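Prirkthorpe Household Exchange
Minutes of the sorting meeting, Saturday, April 20, 2024

Present: Zulmira Patrício (chair), Nuno Moreira, Ilídio Frade, Arnaldo Valente (minutes)
Apologies: Kazimír Rusnák

1. Minutes of the February meeting
Approved. Nuno asked that "the mixed bins are working well" be struck, as he never agreed to it. Struck.

2. Mixed bins
Zulmira wants to keep bins of small household items and toys together, sold by the piece. Ilídio doubted that anyone hunting for a hairbrush wants to find it among toy blocks. Zulmira said people like to dig. Ilídio asked which people.

Stock list stands at 3,910 pieces. Arnaldo does not trust the figure - it was 73 lower a week ago and no delivery is on the books. Nuno to recount the small items only.

3. Labels
Bettencourt has quoted for new printed labels, minimum order 100. Nuno pointed out that the last labels fell off. No order until a sample has stayed on something plastic for five days.

4. What belongs in a gray bin 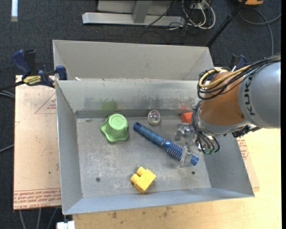

Ilídio would pull hairbrushes out entirely and put them with bath things, blue ones, old ones, all of them. Zulmira agreed to a trial but expects the bath shelf to overflow. Building blocks and small balls stay in the bins for now. No one could say what to call the light green plastic piece with the wavy base, so it goes under "other," a heading Arnaldo considers far too large already.

Scraps to be picked off the bin rims at closing.

5. Next meeting
Date to be set once Kazimír answers his messages. Nuno to bring the recount.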